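Home | Products | News | Downloads | Distributors | Contact

Natance introduces Floltine wood-grain mat for slotted aluminum worktables 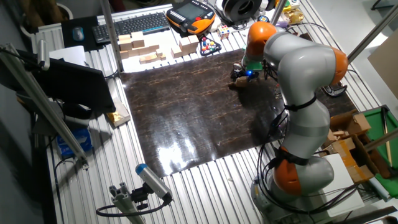

Mulusbridge, 2021-03-19. Natance has added a glossy wood-grain mat to its Floltine line of worktable coverings. The mat is intended for slotted aluminum tables used in assembly, sorting and small-parts handling, where parts set down directly on the profile can tip, catch in a slot or pick up marks from the metal. Orders are open to all account holders, and deliveries begin in May.

The Floltine wood-grain mat is supplied as a single sheet in a dark ground color with reddish-brown streaks. It covers the middle of the table and leaves the slots exposed on all sides, so that posts, stops and clamps can be fixed to the profile without cutting the mat. The underside has a high-friction finish and lies on the slats without adhesive. The sheet can be lifted, turned or replaced without tools.

Two sizes are offered. The larger measures 1,000 mm on the long side and the smaller 400 mm. Both are 2 mm thick. Customers who need other dimensions can trim the sheet with a utility knife and a straightedge; the cut edge requires no sealing. Corners are cut square.

The dark surface was selected for contrast with light-colored workpieces such as unfinished wooden blocks, cartons and molded parts in pale resins. The pattern is printed beneath a clear top layer, which can be wiped with a damp cloth and a mild detergent. Abrasive pads and solvent cleaners should not be used. The top layer is glossy and will reflect overhead light. Where this interferes with reading or inspection, Natance recommends moving the lamp to the side of the table or fitting a diffuser.

"Most of the inquiries we received were about small wooden pieces," said Hamisi Makori, product manager for table coverings at Natance. "A cube with a short edge does not sit flat across a slot. Users were putting down cardboard or a desk pad, and it moved. We wanted a covering that stays in position and can be taken off at the end of a shift."

Before release, the mat was used for six weeks at the Rweyemamu workshop in Mulusbridge, where wooden bricks and cubes are sorted by size and packed in sets. Sheets were wiped once per shift and inspected weekly for curling, surface scratches and movement on the profile. Following the trial, the corner specification was changed from rounded to square, and the friction finish was extended to the full width of the underside. Both changes are included in the production version.

The mat is not rated for hot work, soldering or cutting operations. It has no antistatic properties and should not be used with exposed electronic components. For those applications Natance continues to supply the plain gray Floltine sheet, which is unchanged.

The mat is shipped rolled, pattern side out. It should be laid flat at room temperature for one day before use. Samples and a data sheet are available from the Natance sales office.

About Natance
Natance manufactures coverings, edge strips and storage inserts for workshop tables. The company is based in Mulusbridge.

Recent news
Floltine edge strip now available in black
Revised cleaning instructions for gray sheets
Sales office: new opening hours
Storage inserts: updated size chart

Natance, Mulusbridge | Press contact: Hamisi Makori | © 2021 Natance. All rights reserved. | Back to top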